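The man who reads the changelog so you don't have to

Interviews
October 19, 2024

Struan Lamont has maintained Okari, a small open-source tool for resolving software dependencies, for long enough to have stopped telling people at parties. "I say I work with lists," he says. "If they ask what kind, I say long ones."

The next major version of Okari has been promised since April, and the release candidate finally went up last week. It drops the old configuration format, which Lamont wrote himself and now describes as "a letter from a younger man who was wrong about everything". It also changes how the tool behaves when two packages want different versions of a third. Previously it picked one and kept quiet. Now it stops and complains.

"People hated the complaining in the beta," he says. "I had 443 messages about it. A few were even civil. But the old way meant your program would break at some later date in a place you'd never look, and then you'd write to me anyway."

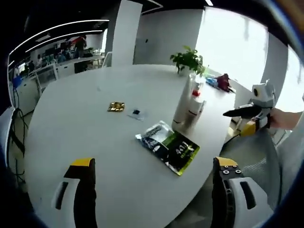

Small packets on the white table.

We are talking over coffee that Lamont has made too strong, on the grounds that he has only the one scoop and has lost count with it before. He is cheerful company for someone who spent the summer deleting his own work. The candidate removes 1806 lines and adds 669, a ratio he brings up twice without being asked.

How does he decide what goes? "I look at what I'm afraid to touch. If I'm afraid of it, either it's important or it's rubbish, and you'd be surprised how often it's the second one." The part he was most afraid of was the cache, which had its own cache, which had a comment at the top reading "temporary". He checked the date on the comment and went for a walk.

Most of the hard testing was done by Manju Negi, who joined the project after filing a bug report so thorough that Lamont asked her to fix it herself. She dials in halfway through our conversation and immediately corrects him on the order of events.

"He didn't ask," she says. "He gave me commit rights and went on holiday."

Lamont concedes the holiday.

Negi's day job is at Callus, a firm that makes scheduling software for clinics and has a lot of old code it would prefer not to discuss. That made it an ideal place to try the new resolver. On the first run it found five conflicts in a project everyone there believed to be clean. "Two of them were mine," she says. "I fixed those before I sent the report round."
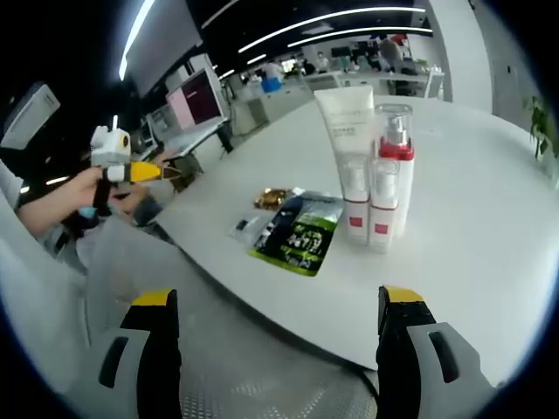
She is less relaxed than Lamont about the move from the old format. There is a converter, and it works on ordinary files, but plenty of people have files that are anything but. Some teams have been using a plug-in called Clelon to generate their configuration, and Clelon's output includes several things that Okari never officially allowed and simply failed to notice.

"So now we notice," says Negi. "And they feel we've broken it, and from where they're sitting we have." Her advice is to run the converter on a copy, read the warnings and not switch anything over just before a launch. She says this in the tone of someone who has already had an email from a person doing exactly that.

Lamont would like it known that the old version will get security fixes for another year. He would also like it known that "security fixes" does not include new colours for the progress bar, a subject on which feeling runs high.

I ask about Mbeki, the rival tool that has been winning over newer projects with its speed. Lamont thinks for a bit.

"It's very good," he says. "It's faster than ours. I use it at work."

There is a silence on the line from Negi.

"For one thing," he adds. "I use it for one thing."
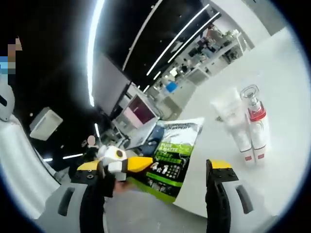 He insists the competition has been healthy, and it is hard to argue. The new version starts up noticeably quicker, mostly through no longer reading every file in the folder before doing what it was told. Why did it ever do that? Lamont says there was a reason, that it was written down, and that it was in the cache.

The final release is due when the remaining reports have been dealt with, and he won't be drawn on a date. He gave one last time. Negi says the documentation needs another pass first, particularly the page on upgrading, which still tells readers to see the section below and has no section below it.

"I'll do that tonight," says Lamont.

"I've done it," says Negi.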